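About Usetar

Grippers, tried out properly

Usetar is a small test shop for robot grippers. People send us hands, fingers, wrist cameras and the odd controller, and we bolt them to an arm and find out what they're good at. We love this job! There is something wonderful about opening a box, reading a spec sheet that promises the moon, and then watching the thing meet a grape.

Anju Dhillon and Rosaura Ccori started the company after years on opposite sides of the same argument. Anju built controllers and thought most bad grasps were a timing problem. Rosaura designed fingertips and thought they were a rubber problem. They still disagree (you can hear it from the parking lot), and our test plan grew out of that – every gripper gets run with its own default settings first, then with ours, then with a second set of pads.

What we do

Most of our work is side-by-side comparison. Two or more grippers, one arm, the same objects, the same spots on the table. A standard run is 30 objects and 3000 grasps, and you get the whole log, failed grasps included. We write up where the fingers slipped, where the camera lost sight of the object behind the gripper body, and how the cable behaved when the wrist turned all the way over. Cables matter more than people expect, and Rosaura has a whole folder on them.

We also keep our own reference set, called Kulora. It began as a shoebox of kitchen things and now covers soft, shiny, see-through, lumpy and very small. The last full pass came to 3592 grasps, the longest we've done, and we reran part of it in February after changing the finger pads.

Where we work

Our bench room in Cirnimberg is for the repeatable stuff: fixed lights, marked positions, nothing moving that shouldn't. But we like home kitchens just as much.

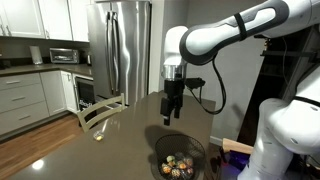
A glossy table throws reflections at a depth camera in ways a matte bench never will, and a basket with a rim makes you think hard about how you come in from above. Parallel jaws are still our starting point for that sort of job – simple, easy to tune, and a fair yardstick for fancier hands.

Nigam, our logging tool, runs in both places, so kitchen results and bench results line up in one table.

Working with us

Send us the gripper, the mounting drawing and whatever you're worried about. Students and one-person shops are very welcome, and we're happy to talk before you have a finished part. If you're nearby, come by in the afternoon, when the arm is usually running, and bring something awkward to pick up.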